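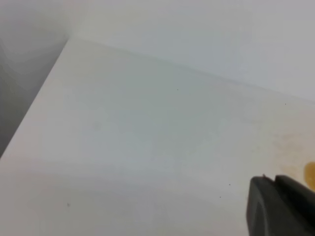

May, 4:40 pm. Ullham dye batch again. Madder bath started late, Gobnait had the scale till after lunch. 1,000 g dry cloth weight, alum mordant from yesterday, bath held low for most of the afternoon. Color coming up more brick than last time, I blame the tap water. Swatches to be judged on plain matte white like this, never on the brown bench, the bench pulls everything orange.

Lowri wants the rinse cut from 9 changes to 6. Fine by me but somebody has to do the rub test after.

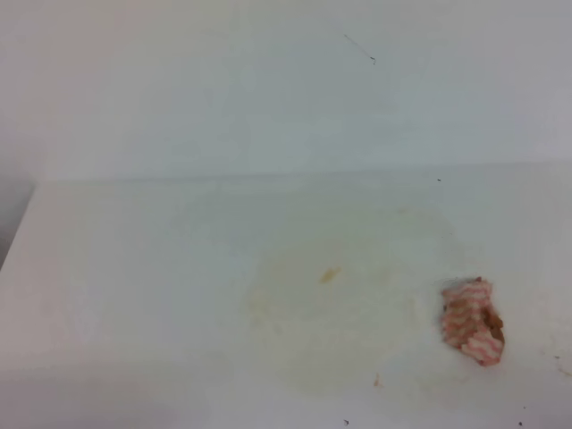
Zigzag cloth, red/pink and white, bunched up. Brownish area on right side.

Asked Miłosz wether iron in the old pot could brown a madder red. He says yes, easily – keep that pot for the walnut only. Label it!!

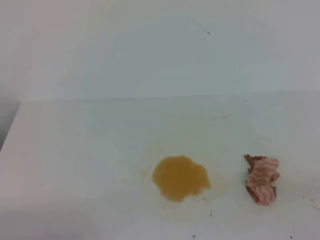 Also need to reorder alum before the Nunance job, Aurora has the acount login. Next bath: same weight, pinch of chalk, bottled water for half of it. Compare side by side when dry.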